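Traren teaches its kitchen robot by hand in Estelthorpe

The small company Traren has started a second round of teaching work in its test kitchen in Estelthorpe. During this round, which began in April, people show a robot arm how to handle packed lunch food. The robot does not receive a written program for each movement. Instead, a person guides it through the task many times, and the recorded movements are used afterwards for training.

The work is led by Rima Qaisi, who came to Traren from a bakery machine maker and has taught robots for several years. Her team has a goal of 2000 recorded demonstrations before the end of the summer. At the moment there are 300 which she considers good enough to keep. Others were deleted, mostly for the reason that the person at the controls hesitated too long or corrected the grip too often.

"The robot learns also our bad habits," Qaisi told us during our visit in the morning. "If I stop in the air and think, then later the robot stops in the air as well, and it is not thinking anything."

Two methods are in use. In the first one, called hand guiding, the teacher stands beside the arm, holds it near the wrist and moves it directly. The motors give way, so that the arm feels rather light. In the second one the teacher sits at a desk with a handheld controller, and the arm follows at a distance. Hand guiding is easier to learn, but the teacher's own arm often comes before the cameras and hides the food. For this reason most of the recordings in the new round are made by remote control.

Soft food was chosen on purpose. Boxes and bottles were the subject of the first round, and the company says that the results were satisfying. Wrapped sandwiches are a different matter. Bread gives way under the fingers, the film slides, and the filling can move inside. A grip which is correct for one sandwich can be too strong for the next one.
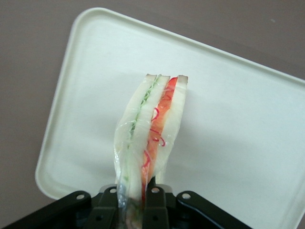

How does the teacher know how hard the robot is gripping?

The controller has a trigger which becomes stiffer when the fingers meet resistance. It is not a perfect copy of the feeling in a human hand, so the teachers also watch the live picture on the screen and close the fingers in small steps. New teachers practise first with folded sponges, and they move on to food when they can lift a sponge and put it down without pressing it flat.

The controller was built by Saliba, a workshop from the same town, and it is already the third version. The earlier ones had no resistance in the trigger, and according to Qaisi a great deal of bread was lost in those weeks. The software which stores the recordings is called Wondano and was written at Traren itself. It saves the position of every joint together with the pictures, and it lets the teacher mark a recording as good or bad directly after the attempt, while the memory is still fresh.

At present 14 people take turns as teachers. Nobody works longer than 2 hours at one time, a rule that was introduced after the first round, when the quality of the recordings was clearly falling towards the evening. Some of the teachers are students, others have worked in canteens or shops.

One of them is Imad Twal, who prepared sandwiches in a railway station before he joined the project. He finds the remote control more tiring than the real work. "With my hands I never looked at the sandwich, I only looked at the customers," he said. "Now I must look at every finger. After one hour I see fingers everywhere." He prefers to approach the food slowly and to close the grip in one movement, and several colleagues have taken over this manner from him.

It is not decided yet where the trained robot will work. Traren is speaking with two canteens and one hospital kitchen in the region, but no contract has been signed. Before this, the robot must be tested with sandwiches from other suppliers, which are wrapped in a different way and in part have a paper band.

Traren is still looking for teachers for the afternoon hours. Experience with robots is not required, and the introduction takes one day. Interested persons can ask at the reception of the test kitchen in Estelthorpe.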